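# The Rakena Watch Party Kit

If you've ever tried to get a room full of friends to agree on when to start a season finale, you already know why we made this. The Rakena kit came out of several years of Darcy Ruawai hosting fantasy drama nights at home in Prullville, with everybody talking over the opening credits and somebody's phone giving away the big death before the popcorn was ready. Darcy started scribbling prediction cards on the backs of envelopes, and the envelopes got fancier, and then Ngaio Ngata (who draws all our dragons, and most of our sulking princes too) took one home and came back with a whole deck. We've been fiddling with it ever since!

The kit works with any long, twisty series that has too many characters in it. We wrote it with swords and thrones in mind, but we've had lovely letters from people who use it for hospital dramas, and one from a family who got through a baking competition with it — they just crossed out "beheaded" and wrote "sent home."

## What's in the box

- 30 prediction cards, printed on both sides, with blank lines for names
- 18 character tokens you can write on with the pen and wipe clean afterward
- 6 scoring pads, one for each player or couple
- 11 "Did You See That?" cards, to be slapped down whenever something jaw-dropping happens
- One wipe-off pen with a felt eraser in the cap
- A fold-out family tree chart, for working out who is whose aunt
- The rule sheet, in large type for dim living rooms

## How an evening goes

Before the episode, everyone takes a scoring pad and draws three prediction cards. You fill in the blanks ("_____ will betray _____ before the halfway mark") and put them face down. Then you watch! We're very firm that the watching comes first, so there's no need to pause and nothing to read out loud while people are speaking on screen. The only thing you may do mid-episode is slap down a "Did You See That?" card, and if at least two other players agree, you get the point.

When the credits roll, turn everything over and tally up. Correct predictions score two, and a prediction that was wrong in a really spectacular way scores one if the room laughs. Darcy insisted on that rule and has won a suspicious number of evenings with it.

For a full season, keep the pads and add up the totals after the last episode. The tokens are handy for the long haul, too. Stand them on the family tree chart to keep track of who is allied with whom, and lay them flat when a character meets a sticky end.

## Which edition do you want?

The Rakena is our standard box and suits up to six players. The Troron is the same game in a slimmer travel tin, with smaller cards and no family tree chart, and it tucks into a coat pocket very nicely if your watch party moves from house to house. Both come from the little print shop we run under the Prilix name, and cards from one will mix happily with tokens from the other.

Replacement pads and pens are sold separately. If you lose a card (the dog ate it, the couch ate it, we've heard it all), drop us a note with the number from the bottom corner and we'll mail you another one.

## Care

Wipe the tokens soon after play, while the ink is fresh. Cards should be kept out of direct sun, and the chart folds best along its original creases — start with the long side.
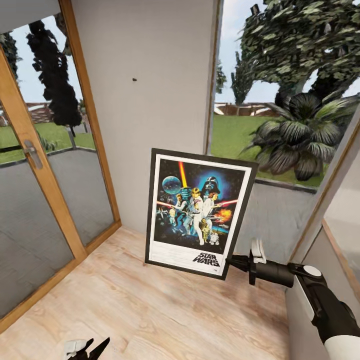
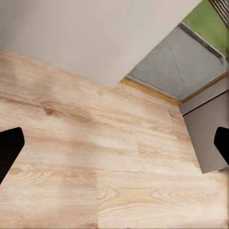 **Will the cards spoil anything if I'm behind on a series?**

None of them mention a real show, character or plot, so you can open the box and read every card before you've watched a single episode. The only spoilers you'll get are from whoever is sitting next to you.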